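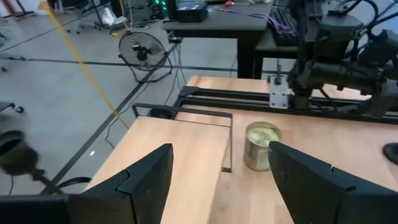 Open tin on the table, side slightly dented.

List: Katia owners and crew
Message: 2157
Subject: Re: Food lockers and laying up at Polthorpe

Replying to the message below, with the original kept at the bottom for those who only read the list once a month.

Yes, the food comes off in November. It came off last winter too, apart from the locker under the port berth, which was missed, and that is where the rusty tins came from. Nothing had burst, but four of them had lost their labels and two had rust right round the bottom seam. I threw those two away. The unlabelled ones turned out to be three rice pudding and one peaches, so supper on the Ham trip was odd but fine.

On dented tins, my own rule is simple enough. A shallow dent in the side, well away from the seams, I use, and use soon. A dent on the rim or across the side seam goes in the bin, and so does anything bulging, leaking or badly rusted. If it spurts when you open it, don't taste it to see. Anybody who would sooner throw out all dented tins is welcome to, but please don't put them back in the locker for the next crew to decide.

Once a tin is open, whatever is left goes in one of the plastic boxes with a lid, and the box goes in the cool box. In May I found half a tin of something with a saucer on top of it behind the kettle, and I don't know how long it had been there. The boxes are in the drawer below the cooker. There were six and there are now four, so if you have taken one home with cake in it, please bring it back.

To your question about where the tins should live. I would move them out from under the port berth altogether. The water that gets in there comes down inside the lining from the second window, and until that window is rebedded the locker will be damp whatever we do. The space behind the steps is drier. It is smaller and you have to kneel to get at it, but it is over the keel, so the weight is in a better place as well. Bedding can go under the port berth in the summer if it is in bags.

I have tried marking the lids with a spirit pen, contents and month, as you suggest. It works well on flat lids and badly on the ring pull sort, where you have to write small round the edge. Taking the paper labels off first is a lot of bother for the sort of trips we do. If the boat were going further than Brovlow and back I might feel differently.

Now the rest of the laying up, as a few people have asked me separately.

We are on berth 3 at Polthorpe this winter, the same as last year. The yard would like us in on the early afternoon tide, so that means leaving Ham by half past seven in the morning, and earlier if the wind is in the east. The mooring at Ham is ours until the end of the month whether we use it or not.

The winter berth is 210 pounds, up from 194 last year. Power is extra and goes on the meter. I would rather we ran the small dehumidifier for a few hours on the days when somebody is there than left it on all the time. It was left on for most of last January and the bill was more than the difference in the berth fee.

The water tank needs draining completely this time. Last year it was pumped down until the tap spluttered, and there is still a fair bit in the bottom when that happens. The drain plug is at the back of the tank, under the loose board, and you need the short spanner because the long one fouls the frame. Leave the taps open afterwards and leave the plug in the sink, in a bag, where the spring crew will see it. Last spring we filled the bilge.

The cooker has a stiff left-hand burner. I cleaned the jet and it is a bit better. The rubber hose has its date printed on it and is due for changing before next season, so I will ask the yard to do that along with the regulator. Please turn the gas off at the bottle and not just at the tap by the cooker. I have found it on at the bottle twice this year.

Cushions. They went to Brovlow last winter and were kept in a dry loft, and they came back in better order than they have for years. The same loft is free again. It needs one car with the back seats down, or two ordinary trips. The covers should be washed before they go up and not after, and the long one from the starboard side has a broken zip which I have not got round to.

The sails can stay where they are until somebody has time to look at the mainsail properly. There is a line of stitching gone along the second batten pocket. It would be a short job on a machine that can manage the thickness, and mine can't.

I still haven't found the other winch handle. It isn't in the cockpit locker, the chart table or the anchor well. It may be in somebody's car.

One more thing about the food. A locker list would help, but only if it is kept up, and the last one had been out of date for two seasons when I took it down. I'd suggest we don't have a list. Each crew brings what it will eat and takes home what it hasn't, and the boat keeps tea, sugar, salt, oil, and a small number of tins for being stuck somewhere. If you use one of those, replace it with something that most people will eat. We don't need any more beetroot.

I can do the Ham to Polthorpe trip if one other person will come. The bottom scrub I will leave to somebody with better knees.

----- Earlier message -----

> Hello all,
>
> I was aboard at Ham to get my boots and had a look in the food
> lockers while I was there. The one under the port berth is damp
> again and some of the tins in it are going rusty at the edges. There
> are a few dented ones as well. Do we use those or throw them out?
> I was always told a dent was nothing to worry about but my sister
> says otherwise.
>
> Could the tins live somewhere else? I used to crew on a boat where
> every label came off and the contents were written on the lid in
> spirit pen. It looked a bit grim but you always knew what you had.
>
> Also, is everything coming off for the winter or just the fresh
> stuff? I can take a boxful home in the car but not all of it.
>
> What are we paying at Polthorpe this time, and is it the same berth?
> I liked being near the tap.
>
> I found a head torch that works and have left it on the hook by the
> steps. If it is yours, the batteries are mine.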